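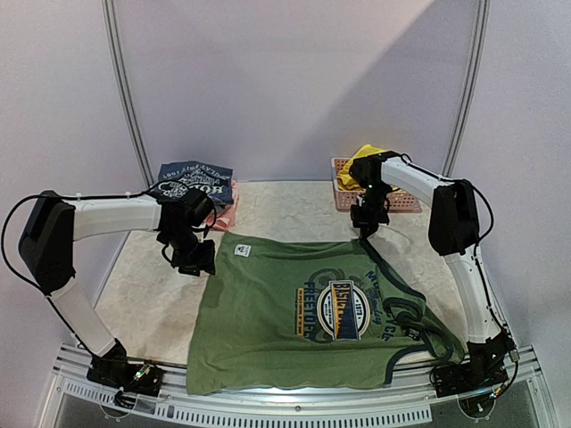

双腕ロボットの衣類ハンドリング、作業ルールの改訂版が4月に出ました!

こんにちは、Stulierの現場ブログ担当です。前からちらちら書いていた「布ものを扱う双腕セルの作業ガイド」、Gonardさんと一緒に直していた改訂版がようやく公開になりました。いやあ、長かった(会議室のホワイトボード、ずっとこの件で埋まってました)。

今回大きく変わったのは2か所です。

まずは、記録の付け方。これまでは「たためた/たためなかった」の二択で残していたんですが、これだと後から見返したときに何が起きたのかさっぱりわからないんですよね。新しい版では、つかみ直し、途中停止、人の手による置き直しを別々の項目で書くことになりました。1,000回分をひとまとまりとして集計して、そのうち200回は別の担当者が映像を見ながら記録と突き合わせます。正直めんどうです。でも試しにうちでやってみたら、私が「成功」にしていたものに置き直しがけっこう混ざっていて、ちょっと青くなりました……。

もうひとつは、つかむ場所の決めごと。Tシャツやタンクトップのような薄手の服は、裾や脇の縫い目の近くをつかんだのか、それとも生地の真ん中をつかんだのかを毎回書き残します。裾は二重に縫ってあるものが多くて、一枚だけの生地とは指先のかかり方が違うんです。プリントのある服は、絵柄の上をなるべく挟まないこと、という一文も入りました。古着を使っている現場だとプリントが割れてくるので、これは賛成の人が多かったです。
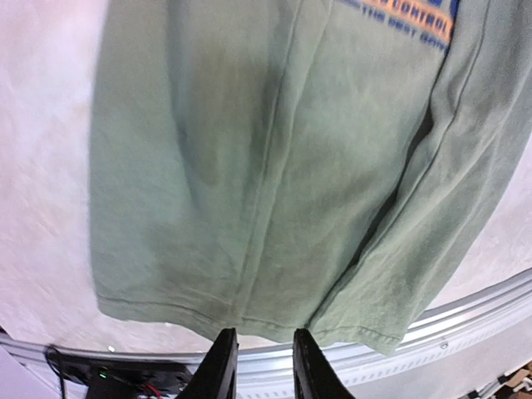

あと地味にうれしいのが、服の入れ替えルール。同じ服ばかり使っていると生地がくたっとしてきて、最初の頃の結果と比べにくくなります。改訂版では服ごとに番号を振って、使った回数を台帳に書くことになりました。色や柄、素材の偏りも月に一度チェックします。Katonaの現場ではもう始めているそうで、台帳の書式を分けてもらいました。感謝!

安全まわりはほぼ据え置きです。腕の動く範囲に手を入れるときは必ず停止してから、ケーブルの取り回しは始業前に目で見て確認、というおなじみの内容。ただ、停止から再開するときの声かけが「推奨」から「必須」に格上げされました。一人で作業しているときも声に出すことになっていて、私は先週から誰もいない部屋で「再開します」と言っています。慣れるとわりと平気です。

適用は新しく始める作業からで、進行中のものは今の版のまま最後までやって大丈夫とのこと。途中で切り替えると記録の項目がずれてしまうので、そこだけ気をつけてください。

説明会はDristdenの2階で、午後3時から。質問の時間を長めに取ってあるそうなので、記録の書き方で迷っている例があれば持ってきてもらえると助かります。私も置き直しの線引きについて聞きたいことがたまっているので、前のほうに座っています。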